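Divided caddy with the post in the middle - how do you get it clean and packed?

Posted by Murray Gagnon, 5 August 2019

Moving in a fortnight and sorting the small stuff first. Got one of those white plastic organisers, compartments all round and an upright post in the centre. Had it since the Durlow flat. Two things really. Grit collects where the dividers meet the post and I can't get a cloth in there. And second, is it worth packing it full or do I empty everything out and bag it seperately? Removal firm (Wekberg) charge per box over 19 so I'd like it to count as a box if poss. Mostly screws, fuses, picture hooks, that sort of thing.
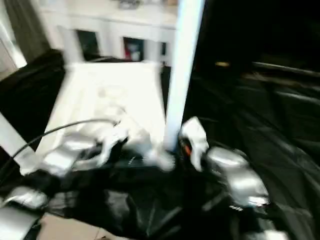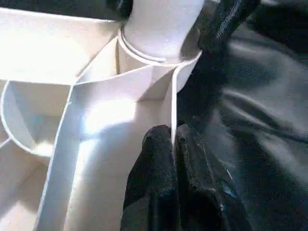 Second one is close in on the post, with the thin ring round the bottom of it and the dividers coming off.

Can I just put the whole thing in a bin bag, contents and all, and tie it round the post?

It'll hold for a short car trip if you tie it tight, but the small bits will hop over the dividers as soon as it tips, so bag each compartment's contents first.

Shahab Asadi

That last bit was me, replied in a rush before. More detail. Old toothbrush for the corners, washing up liquid, warm water. Leave it to soak half an hour. For the bit round the post use a cotton bud or a wooden skewer with kitchen roll wrapped on the end. Dont use a knife, scratched mine to bits and the dirt sticks worse now. Dry it upside down on a towel overnight.

Packing: sandwich bags, one per compartment, write on them in marker. Put the bags back in their own slots so you know where it all goes. Tea towel over the top, then into a box. Post will hold the lid up if the box is shallow so find a deep one.

And ask Wekberg what they count as a box. Ours counted a lamp.

ciobanu26

just chuck it and buy another, they're cheap. you wont find the right screws after anyway

Murray Gagnon

Not chucking it! Skewer worked a treat, thanks Shahab. Bags on the shopping list. Will ring the removal people tomorow about the box thing.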